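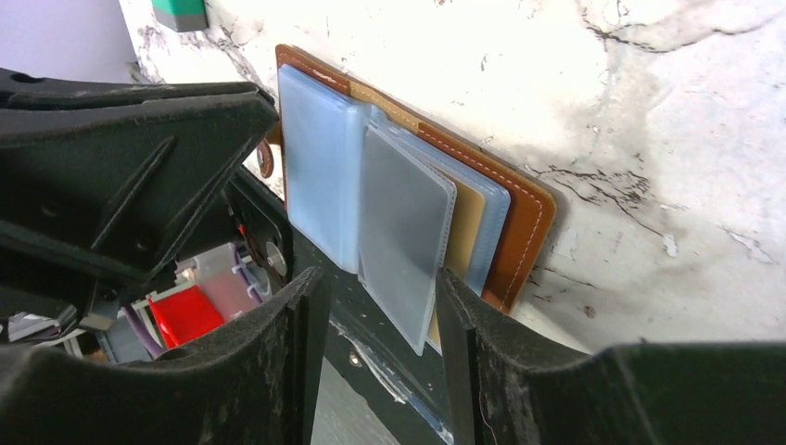 CLOLOMTON, July 2018

The town's unclaimed wallets are getting a shelf of their own, and not before time. They have spent the past few years in a biscuit tin under the enquiries desk at the old library building, where they kept company with single gloves, a great many reading glasses and a set of false teeth that has twice been advertised in the parish newsletter without success.

The new arrangement opened to the public this week in the back room. Purses go on the left, wallets in the middle, and card holders on the right, in shallow trays so that people can look without rummaging. Rummaging, according to the notice on the door, is discouraged.

Card holders turned out to be the awkward ones. A wallet generally has something in it to say where it belongs. A card holder that has been emptied by a sensible owner, or by someone less sensible, is just a bit of leather with some plastic pages in it. The caramel-brown one with pale stitching and a ring on its little tab is typical of the breed: blue sleeves, a grey one, a plain beige page in among them, and not a name to be had from the outside.

"People come in and say it's brown," said Marijke Schouten, who runs the desk. "They're all brown. I ask them what colour the pages are and they look at me as if I'd asked for their blood group."

The question about the pages is now official. Anyone claiming a card holder has to describe the inside as well as the cover before a tray is brought out, and so far it has sorted the owners from the hopefuls rather well. One gentleman described his in such loving detail, down to a tea stain and a supermarket points card that expired with the supermarket, that the staff handed it over before he had finished. He insisted on finishing.

The room holds 361 items at present, of which 32 are card holders or something close enough to be filed with them. Most were found on the buses. The rest came from the market, the swimming baths and the long bench outside Vanhove, the baker's, which seems to relieve people of their belongings at a steady rate. The shop has put up a sign asking customers to check behind them before they leave. Somebody has since left an umbrella hanging on it.

Money for the trays, a lockable cupboard and a coat of paint came from the town's small works fund, which put up 4,000 euros in February. The cupboard was delivered without its key. The supplier, Avell, sent a second one, and the first has since been found in the packaging by a member of staff looking for something else. Both are now kept on the same hook, so that they can be lost together.

Paint has yet to reach the walls. Maëlys Caron, who sits on the town council and asked for the room in the first place, said the colour had been agreed and the decorator had been booked, though she would not be drawn on whether these two facts had been introduced to each other.

She was more forthcoming on the subject of her own card holder, which she left on the Dritulden bus last winter and got back 10 days later. It had come home with a stranger's loyalty card in it and one of her own missing. "I've been buying coffee on it ever since," she said, and then asked whether that was going in the paper.

Found items are kept for a year and a day. After that, anything in decent condition goes to the autumn sale, where card holders have tended to fetch very little and be left behind on the counter by the people who bought them. Anything containing bank cards is dealt with separately and does not go on show.

The room is open on weekday mornings, with the entrance round the side, past the bicycle racks. Claimants should bring some form of identification. Those whose identification is in the thing they have lost should say so at the desk, where they will be given a form and a chair.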